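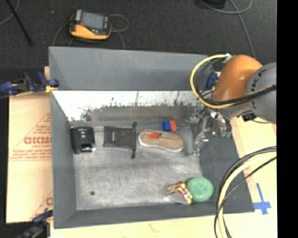
Gilberto Taipe asked me on the way in whether the arm was going to do the same trick over and over, like the ones he remembers from car plant tours. I told him to stay till the end and then tell me. So that's my opening, and I'll go straight from there.

Print this page | E-mail this page

Notes for the open day talk, Yesenia Arango. Read it loose, don't recite!

START. Thanks for coming out to Wivico. Say where the restrooms are. Phones are fine, pictures are fine, leaning over the yellow line is not fine (say it nicely, the last group had kids who were all elbows).

Then Gilberto's question. A car plant robot mostly gets its parts in the same spot every time, so you can program the moves once and go have lunch. What we do is the messy version. Somebody dumps a bunch of stuff in a bin, and the arm has to work out for itself what to grab and where to put its fingers. A canvas shoe on its side, a ball, a crumpled snack wrapper. Ask the room which one they'd hate to pick up with a pair of pliers. People always yell out the shoe. Let them argue a bit.

My answer is the wrapper, and I get to be smug about it for a minute. A shoe has a shape. A wrapper has whatever shape it felt like having that morning, and it's shiny, and shiny things drive our software nuts.

NUMBERS (go slow here, I always rush). We have 218 things in the object cupboard now. For the November trial we ran 398 picks, and the arm gets up to 80 tries in an hour when it's in a good mood. Please don't promise anybody a success rate, Liao is still going through the logs and I don't want to be quoted in the newsletter again.

Mention that Liao is the name of the sorting program, or people think I'm bossing around some poor guy named Liao. Last time a lady came up after and asked if he was getting enough breaks.

DEMO. Walk over to the bin. Wait for the green light from the desk before talking, then talk through it as it goes. If it drops something, just say "dropped it" and keep going. Dropping is half of what we learn from, and folks like it more than the clean grabs anyway! If it sits there thinking for longer than feels comfortable, tell the Trindetar story (the warehouse visit, the rubber duck, the fire door). Short version only.

Let two people from the crowd pick something out of the cupboard and drop it in. Nothing wet and nothing alive. Car keys are a no, I'm not doing that again.

QUESTIONS I usually get:
Is it going to take my job? Be straight. Some sorting work will change, and the Zivilard folks who visited in the spring were pretty open about that with their own crew.
How strong is it? Strong enough that we stand back.
Can I buy one for my kid's bedroom floor? Everybody laughs, but I want one too.

The tour leaves from the side door after that, 22 people max, so send the rest to the coffee table first. Get Gilberto's answer before he sneaks off.

This site uses cookies. By continuing to browse you agree to our use of cookies.

Contact | Copyright Wivico | Back to top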